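About Skenura

Skenura helps small companies plan and budget for their first robot arm. We work out of one building in Dinddale, with an office in front and test benches behind it. We don't build arms and we don't earn a commission on the ones our clients buy. Clients pay a fixed fee, agreed before the work begins.

Most of the people who write to us have a quote from a supplier and want to know what it leaves out. Usually the arm is priced clearly enough. The gripper may be a separate line, and spare fingers, mounting hardware, cabling, floor work, operator training and the hours lost during setup are often missing. We put all of it on one sheet with a date next to each payment, so whoever signs for it can see when the money leaves.

Before we recommend a gripper we try the type of job on a bench. Handling everyday goods is harder to budget for than handling identical boxes, and containers can be as much trouble as what goes in them. 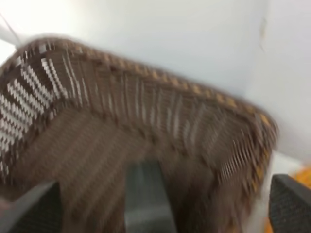

A bench trial takes 2 days. The client gets a written report listing the items tried, the grips that failed and the parts we would price. If the report says to wait a year, we charge the same fee.

Our planning work has 4 stages: a site visit, the bench trial, the full cost sheet and a review of supplier quotes. Clients can stop after any stage and keep what we have written up to that point. The cost sheet covers five years, including service visits and replacement fingers, and shows leasing next to outright purchase.

We have completed 211 equipment plans to date. They include packing lines, a seed store, two school workshops and the produce counter at Markau, where the first budget had no money set aside for a second gripper.

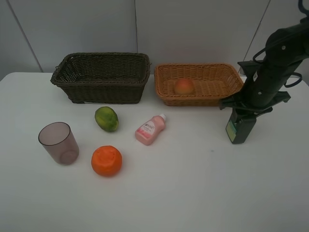
Nakpan wrote to us after their own plan was finished: "We had set aside money for the arm and almost nothing for the table, the guarding or the training. The sheet moved our purchase back to the next budget year. I was annoyed at first, but we bought the right size and didn't have to ask for more."

We keep 20 places a year for schools and training centers at a reduced fee. Applications for the coming year open in March. Please send a floor plan with measurements, a list of what you want handled and any quotes you already hold. Photos of the work area are useful if you have them.

Page last updated 20/12/2025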